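About Birodero

We look after one machine. Well, one kind of machine, set up in one room, and we have become very fond of it! Birodero is a small workshop in Larevport that builds, tunes and repairs hand-carried gripper sets, the sort a person walks around with while doing everyday jobs, so that a robot arm can later learn from what the hands did. Our set is called the Plorkano, and this page is mostly about how we keep it running, since that's what people ask us when they write in.

The company began when Heikki Lahtinen was fixing packaging machines and kept getting asked to look at other people's grippers after hours. Zdzisław Jasińska joined him the following September. She had spent years calibrating measuring equipment, and on her first afternoon she took one of his grippers apart down to the last screw and put it back together with the jaws closing evenly for the first time in its life. They have shared a workbench ever since (and argued over the good screwdrivers ever since, too).

What we do all day

A Plorkano set is a pair, left and right, and the two have to agree with each other. That is the whole job in a sentence, and it keeps us busy. Each side has its soft jaws, its slide, its marker cube and its cable, and any of them can drift a little without anyone noticing until the recordings come back looking odd.

Setup starts with the jaws. We close them on a steel gauge and check that both fingers touch at the same moment. If one arrives early, the carriage gets loosened, nudged and tightened again, and then we do it once more from the beginning, because tightening moves things. Zdzisław likes to do this with the radio off. You can hear a dry slide long before you can feel it, a sort of papery whisper, and once you know the sound you'll never miss it again.

Next come the cubes. The printed patterns on them tell the tracking software where each hand is, so they have to be flat, clean and square to the body. A lifted corner on one print can send a hand swimming across the room on screen! We replace the prints whenever a corner starts to curl, and we wipe them with a barely damp cloth, never with solvent. We learned about solvent the expensive way.

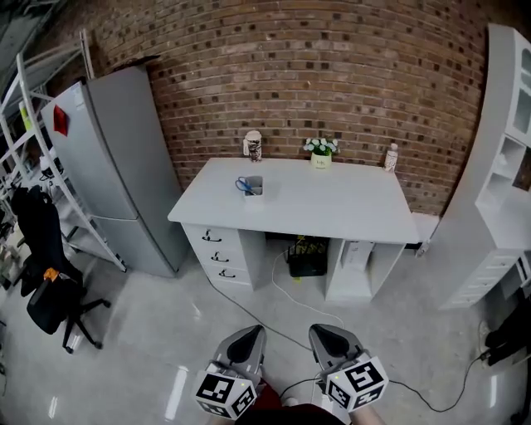
After that we do what we call the walk. Somebody picks up both grippers, puts on the head camera and goes around a furnished room, reaching toward shelves and desktops and drawers the way you would at home. A bench test can't give you this. Cables that sit nicely on a table will tug when you turn at the waist, and a grip that seems light for a minute gets heavy by the time you have been tidying for half an hour. We watch the tracks on a monitor afterward, look for gaps, and mark down which turn or reach caused them. Then it's back to the bench.

The walk is Heikki's favorite part and he will tell you so at length. He was the one who pushed for using ordinary furniture in place of a test rig, and he was right about it. Handles, corners and shiny floors all give the tracking something to chew on, and the customers' rooms are full of them.

Repairs

Most sets that come back to us have the same trouble, a tired cable at the point where it enters the body. We fit a longer strain relief now and the number has dropped a lot, though we still see it on older sets that have traveled. A cable swap takes us 2 hours with the checks included. Jaws wear at the tips first, and we always change them as a pair, even when one still looks fine.

If you are sending a set in, please send both sides! We know it's tempting to post only the one that misbehaves, but we can't match it to a partner we don't have. Coil the cables loosely, pack the cubes so nothing presses on the printed faces, and put a note in the box telling us what you were doing when the trouble began. "It went funny when I bent down" is a wonderful note. We have fixed sets on the strength of less.

Every set has its own card, handwritten, with each adjustment and the initials of whoever made it. Card 402 is on its second sheet and we're rather proud of it, a left-hand unit that has had nearly everything replaced except the housing and still closes as sweetly as a new one.

Who we are

There are 6 of us. Heikki and Zdzisław run the bench, two people look after tracking and software, one does the machining, and one keeps parts, post and customers in order. Our springs and slides come from Toivonen, a family shop up the road that will cut a single part for us if we ask nicely and turn up before lunch.

We also train people. If your team uses Plorkano sets every day, you can send up to 4 of them to us to learn the jaw check, the cube change and the cable swap. They bring their own sets and leave with them freshly adjusted. It's hands-on from the first hour, and everybody gets to do the walk.

The workshop is open to visitors from 9 in the morning. Ring the lower bell, the upper one has never worked.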